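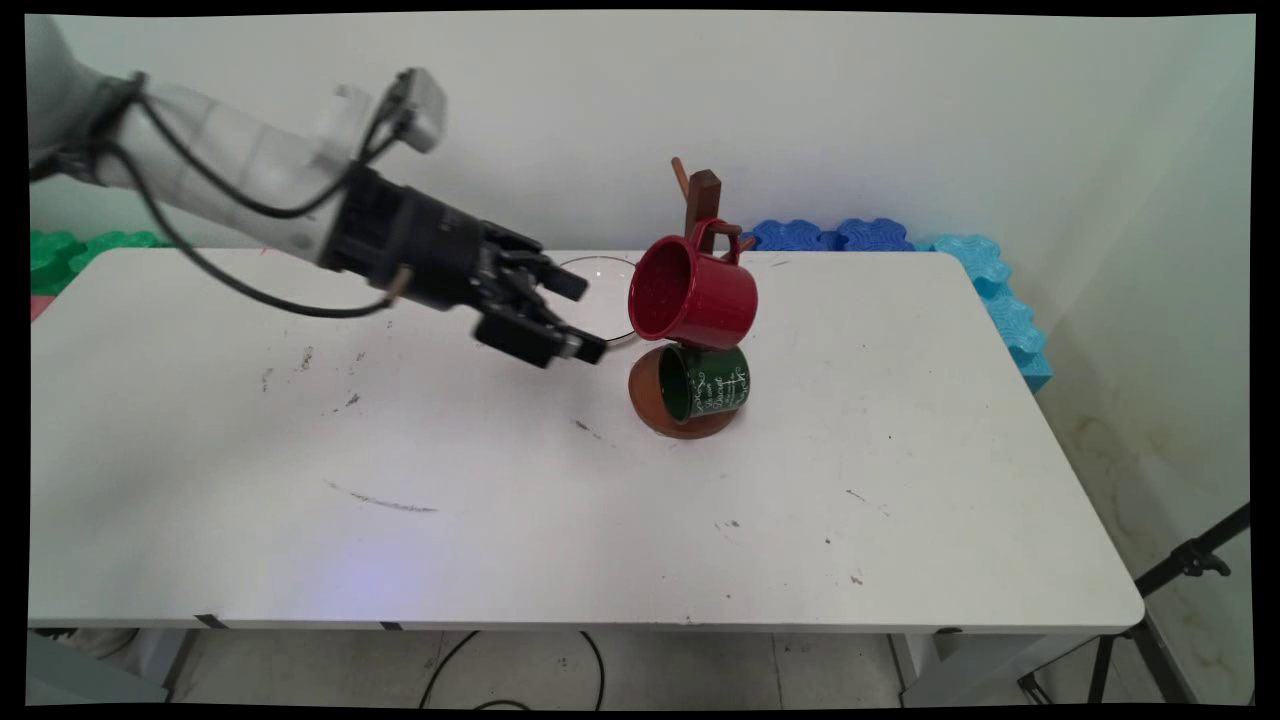 The mug tree with the red enamel mug up top and the green one underneath.

I gave up on the mug shelf in April. It was a deep shelf over the sink, and mugs went into it two rows back and stayed there. When I emptied it I found a sugar bowl lid I had been missing since the move and a Flonness travel cup with no bottom gasket. The travel cup went in the trash.

The replacement is a plain wooden mug tree. Round reddish-brown base, dark brown post, short pegs set at an angle. I got it at Rinaldi, the secondhand place next to the tire shop, for 4 dollars. Gerardo Longo works the counter there on afternoons and he let me hang a mug on it before I paid, which I would recommend doing with any of these. I had already tried one from a different store that leaned as soon as you put weight on one side.

Short pegs have good and bad points. The mugs come off easily with one hand. They also tilt, and a heavy mug with a big handle will swing around to wherever it wants to go. The enamel one is light and hangs on its peg without trouble. The green one sits low, right down by the base, and the two of them almost touch. I've been watching for chips in the enamel. Nothing new so far — it had a nick on the foot when I bought it, and that's still the only one.

I like the red mug best. It's glossy outside and a lighter, speckled red inside. It is not a good mug for very hot coffee, because the rim gets hot along with everything else. I use it for cold milk and for measuring rice. The green mug, with the white script and little drawings on the side, was a present from Yara Jaber when I left my old job. That one gets the coffee. It goes in the top rack of the dishwasher and the printing has held up for two years, though I've started washing it by hand.

The glass bowl lives next to the tree most days. It's for tea bags and the sugar packets I bring home from places. I'd rather have something with a lid, and Xinyi Cui says she has a spare one, so that may change.

Cleaning the tree takes a minute. I wipe the post with a damp cloth and dry it right away, then go around the pegs, where dust collects on the upper side. I put a little Skimstead wood oil on the base once and it came up darker than I expected, so I left the post alone. The white table is another matter. It shows every speck, and the scuffs don't come out with anything I own. I tried baking soda on it and got nowhere.

The rest of the mugs are in a box in the hall closet. There are 9 of them. If I haven't gone looking for one by the end of summer, the whole box goes to Rinaldi.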